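About Us

Hi, and welcome to Mellileck! We're a small shop and play school for stacking, nesting and sorting toys, and yes, that's a real line of work. I started it at my kitchen table with one set of bowls and a lot of opinions about rims. These days we have 61 families on the morning list and a waiting list I feel guilty about.

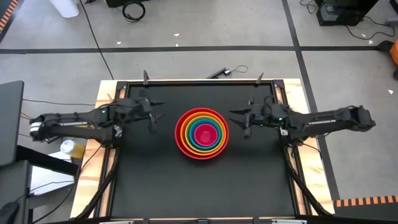
Stadau, August

The rainbow bowls are where every new family begins. Red goes on the outside, then orange, yellow, green, blue, and a little pink one in the middle. I've set these out more times than I could tell you and I still like looking down into them before anybody gets going. Kids usually go straight for the pink (so would I), and then the whole stack comes apart and we're off! Our youngest group has 5 children in it and the session runs until lunch, or until somebody needs a nap.

We moved to the old Navickas building when the kitchen table gave up. It's bigger than we need and the heating has moods, but there's parking, and the bakery across the street opens at seven. 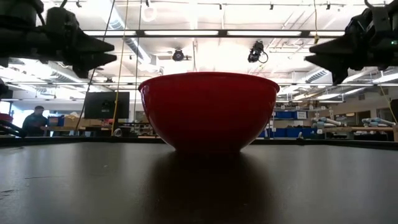 Words by the owner of Mellileck

Big red is everybody's favorite to wear as a hat. It's a plain plastic mixing bowl with a rim you can get your fingers around and a narrow foot, and I'd put it in any kitchen. Parents ask if they can buy one on its own. You can! Just write to the shop, we keep singles in every color.

Our other set is called Moritz, for slightly older kids. It took us nearly 2 years to get the sizes right, and the first batch all stuck together like wet paper cups.

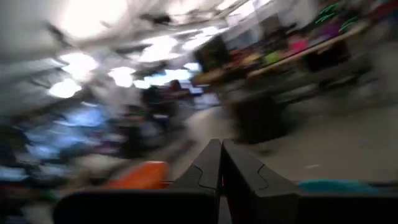

Clean-up is part of the class, and I'm stubborn about it. We sing, we're loud, and the grown-ups are not allowed to do it for them. I taught myself to spot pieces by color first and worry about shape later, so a bit of orange over here and a streak of turquoise over there is plenty for me to go on. The kids are much faster at it than I am.

Come by any morning after nine. The bell sticks, so knock.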